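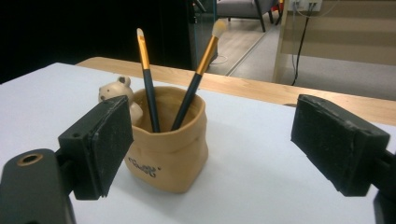 June, bench 3, started 9.40 am

Second round on the glaze and cold-finish brushes. Celeste asked last month why we go through so many, and the short answer is that we store them badly. They get left head down in the rinse jar, the glue behind the ferrule lets go, and by the end of term the heads are spinning on the handles. So the question for this entry is storage, and whether a plain cup on the bench does the job as well as the rack I was going to build. The cup is the tan one made to look like a paper bag with the top rolled down, with the little cream bear tucked in behind it. Two makeup brushes are standing in it heads up, gold ferrules well clear of the rim, the fluffy one leaning right and the small flat one leaning left. They fall away from each other on their own, and that is what I want, because the heads don't touch while they dry.

Why makeup brushes: Idalina started using them for dusting dry pigment and mica onto the small pieces. The fluffy type lays powder down softer than anything in the art supply drawer. The small flat type is good for lifting excess out of a corner. They cost less than the Simões mops, and I can't see a difference on the test tiles. Leonor can, or says she can, on the dark glaze only. I've put two tiles aside for her to look at in daylight.

Cleaning, as done this morning:

Wipe the dry powder off on a folded rag first. Don't go straight to water, the mica turns to paste and works up under the metal.
Lukewarm water, a drop of dish soap, swirl in the palm. Keep the ferrule pointing down the whole time.
Rinse until the water is clear. The flat one took longer than expected for its size. I think the powder packs in near the base.
Squeeze in a paper towel, reshape with fingers, lay flat on the edge of the shelf for 60 minutes, then stand up in the cup.

The lying flat step is the one people skip. Vojtěch stood his up straight from the tap last time and there was water sitting inside the ferrule the next day. He could shake it out onto the bench. If they have to go in the cup sooner, put a twist of towel in the bottom and change it at lunch.

Notes on the cup itself. I like the matte surface, it doesn't show fingerprints and it doesn't glare under the lamp the way the white mug did. The rolled edge is a nuisance to clean. Pigment gets into the creases and needs a soft toothbrush. If we made our own version I would keep the paper bag shape and fold the rim fewer times. Teresa wants to try slumping a slab around a rolled towel and folding the top at leather hard. Worth one go with the Plinlow buff body, it folds without cracking if you catch it early. I'd skip the lettering on ours. Stamping into a creased surface never comes out even.

Stability: filled it with every long brush we had, handles down, and knocked the bench with my hip. Stayed up. Did the same with the brushes all leaning to one side and it rocked but didn't go over. It would be safer with some weight in the base. Dry sand in a small zip bag would do and can be lifted out for washing.

Rack versus cup. The rack (heads down, handles clipped) would dry them properly, no argument. It also takes up the wall space Celeste wants for the Zamik test tiles, and I know from the old one that people won't clip things back in when they're busy. They will drop a brush in a cup. Going with cups for now, one per bench, and powder brushes kept apart from the wet glaze brushes. Mark the handles with a band of tape, blue for powder.

Still to do:
Ask Idalina where she bought the last lot and whether the handles come unpainted. The paint flakes where it sits in the wet.
Check the fluffy one for shedding after five washes. One wash so far, three hairs on the towel.
Leonor to look at the tiles.
Order soap.

2.15 pm. Both brushes dry to the touch at the tips, still cool near the ferrule on the fluffy one. Leaving them out overnight. Lamp off.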